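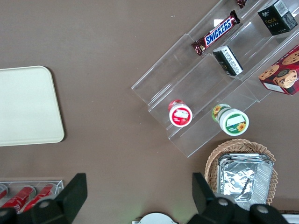
Keeping household bank records: notes for the kitchen table
Oda Midtbø
Last revised 21 April 2023

Most households hold more than one account and keep the paperwork for none of them in one place. The method below needs a ring binder, a set of dividers, a hole punch and an hour a month.

Sorting the binder
Use one divider per account, labelled with the bank's name and the last four digits of the number. Full account numbers should not appear on the spine or on the dividers. File statements with the newest at the front. Fixed-term deposits get their own divider even when they are held at the same bank as the current account, as they have a maturity date and usually a separate set of terms.

On the first sheet behind each divider write the date opened, the interest rate and whether it is fixed or variable, how often interest is paid, the notice period, and the telephone number printed on the back of the card. Use pencil for the rate.

Checking a statement
Start with the opening balance. It must equal the closing balance of the previous statement. If it does not, a page is missing. Add the money in, subtract the money out, and compare the result with the closing balance.

A worked case: the account opens at £1,828, £1,550 comes in as wages and £591 goes out. The closing balance should read £2,787. Where your own record shows a different figure, look first for a card payment that has not yet cleared, then for a standing order entered twice. A difference that divides exactly by nine is often two digits written in the wrong order.

Tick each line in pencil once it is matched to a receipt. Unmatched lines are carried to a single sheet at the front of the binder and cleared the following month.

Interest
Two rates are commonly quoted. The gross rate is the plain annual figure before tax. The AER shows what a year would yield if interest were added and left in. Compare accounts by AER. For a bonus account, note the date the bonus ends and put a reminder in the diary 5 weeks ahead.

Receipts
Thermal paper fades, faster in sunlight or against plastic pockets. Photocopy any receipt that supports a guarantee and staple the original behind the copy. Groceries can go once the line is ticked.

Storage and disposal
Keep the binder away from the cooker and the sink. A shelf in a hall cupboard is suitable. Passwords and PINs are not filed in it at all.

Check how long tax papers must be kept before discarding anything. Cross-cut shredding is preferable to strip-cut. Shredded statements can be composted in small amounts if mixed with kitchen peelings, but remove window envelopes first.

Yearly check
I do mine in September. Confirm the address held by each bank, list every direct debit, and close accounts that have had no use. Ask for written confirmation of closure and file it behind the last statement.

Correction: an earlier version of the worked case left out the wages. Thanks to Yasuo Maruyama for pointing it out.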